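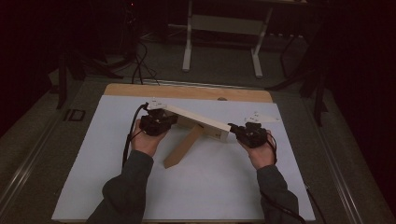 Kirkonex folding trestle kit, small size - my review after one month

I bought this kit in June, after I looked for a long time for something small to put under my plant boxes on the balcony table. There are many trestles for workshops, but they are all too big for me. The Kirkonex one is a small model in unfinished pale wood, and you put it together yourself. I paid 23 dollars in the Leltlow online shop, and shipping was included.

First, what you get. The pieces come in a flat cardboard box, with a paper bag for the screws and one sheet of instructions. There is a long flat plank for the top, small blocks that go under it, and the legs, which are cut to a point at the lower end. I did not expect the points. In the shop pictures I saw the legs only from far away, and I thought they were straight. On soil or grass the points are very good, they go in a little and the trestle does not slide. On a smooth table I was worried about scratches, so I put a sheet of white board under it while I was building, and I advise you to do the same.

The wood is nice to touch. It has no varnish and no paint, and it smells like a new pencil box. Two edges were rough, and I used sandpaper number 152 from the drawer - I don't know if this is a normal number, it is what the package says, it came with a set of other things. Five minutes was enough. If you want to keep the trestle outside, you must oil it or paint it before you put the screws in, because later you cannot reach well between the block and the plank. The instructions say nothing about this. I learned it with the first one, and the second one I oiled in pieces on a newspaper and left until the next day.

Now the building. The sheet has drawings only, no words, which I usually like. But drawing number 3 is confusing. It shows the block from below, and all the other drawings are from above, so I fixed my first block in the wrong direction and had to take it out again. The screw holes are already made and they are clean. The difficult part is to hold the plank flat and straight while the leg goes in under it. The whole thing wants to tip to one side until the last leg is in its place. I would say that two pairs of hands are better here, or a clamp if you have one. Alone it took me about 40 minutes for the first trestle, and much less for the second.

When everything is tight it stands well. I put a long plant box with wet soil on two of them and nothing moved, also on a windy Friday when one of my empty pots went across the balcony. The shop page says nothing about the maximum weight. I wrote to Leltlow and they answered politely that they will ask the manufacturer, and until today I have no number. So I would not sit on it, and I would not let children stand on it.

I should also compare it with the Parnadholm stand, which I had before. That one is metal and it folds in one second, and you need no tools at all. It is also lower, and the top is so narrow that my box was always a little crooked. The Kirkonex has a wider top, and if the plank gets ugly I can cut a new one myself. For me this is the bigger advantage. My sister-in-law prefers the metal one and took it home with her, so everybody is satisfied.

Small complaints: the bag had one screw less than it should have (I had a similar one at home), and the word "folding" in the name is too optimistic. You can take the legs off and put it away flat, but you need a screwdriver for it, and I would not call this folding.

I give it four stars from five. One star is missing for the drawing and for the name. I am going to order another pair for the hallway, for the bench with the shoes, and those I will paint white.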